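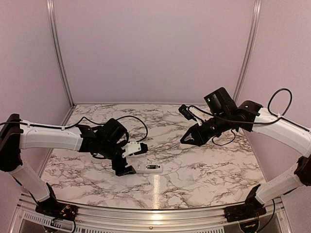
Wednesday, October 4, 2023
Bench cell, shared workshop, evening

Present: me, Siu-ming until eight, Gilang for the last part.

Continue from the September list. The walls stay as they are. Siu-ming still wants gray paint, I told him first we finish the cables and then we talk about color. The corner rails are straight enough for me.

Mechanical. Left arm: I tightened again the two bolts under the base. They were loose by a quarter turn, the same as last week, so I put thread lock this time and wrote the date on tape under the frame. If they come loose again, the problem is in the frame and not in the bolts. Right arm base did not move at all.

Cables. This is the part I am not happy with. On the left arm the cable is tied on top of the upper segment and makes a hump before the wrist. The hump is necessary, without it the wrist pulls on the plug when it turns fully. On the right arm I left a much bigger loop, it stands up beside the wall. Bakari says it will catch on something one day. He is probably right. To do: shorten the loop, but keep enough length for the full turn of the wrist. Measure with the arm in the far position, not in the rest position as I did before.

Also to do: the yellow and red wires on top of the left base need a cover. Zahira offered to print one. She needs the distance between the screws, I have to send it to her.

Cameras. Both wrist cameras start now every time, I restarted the computer 6 times to be sure. The left one was giving a green picture on Monday and the reason was a bad USB hub. I replaced it with the Kestis hub from the drawer. Please do not take this hub for other projects.

Task. We are working on the small white remote with the battery compartment open. The plan is: left gripper keeps the remote in place on the table, right gripper takes out the batteries, later puts them in again. Only the holding part was tested tonight.

With the long side of the remote across the table, and the left fingers at its left end, the compartment stays free for the right arm. We tried before to hold it from the far side and the fingers were hiding half of the compartment from the left camera. This position is better and I want to keep it.

Results for holding: 8 tries, pushing lightly with a pencil on the right end. It stayed in 6. In the other two the remote turned, because the fingers touched the rounded edge too low. Gilang suggests a thin rubber sheet on the fingers. He has a piece left from the Bornivar job and will bring it.

Speed for the right arm is set to 92 in the config file. Don't change it without writing here. Before it was 500, and Cletus remembers very well what happened to his cup.

Light. The lamp makes a bright strip on the tabletop, from near the remote to the front edge. With this marble pattern the detection is already confused by the veins, and the reflection does not help. I tried to turn the lamp to the wall and the image became too dark. Next idea is baking paper in front of the lamp. If this is not enough, we cover the table with a matte sheet, but I would like to avoid it, the sheet will wrinkle under the grippers.

Open questions:
Is the right gripper opening too wide for a battery this thin? Siu-ming thinks we need narrower tips.
Who has the small hex key? It was in the Ament box.
Do we save the start position for both arms in one file or in two? I prefer one.

Next session: rubber on the left fingers, repeat the holding test, then first slow approach with the right arm, no contact, hand on the stop button.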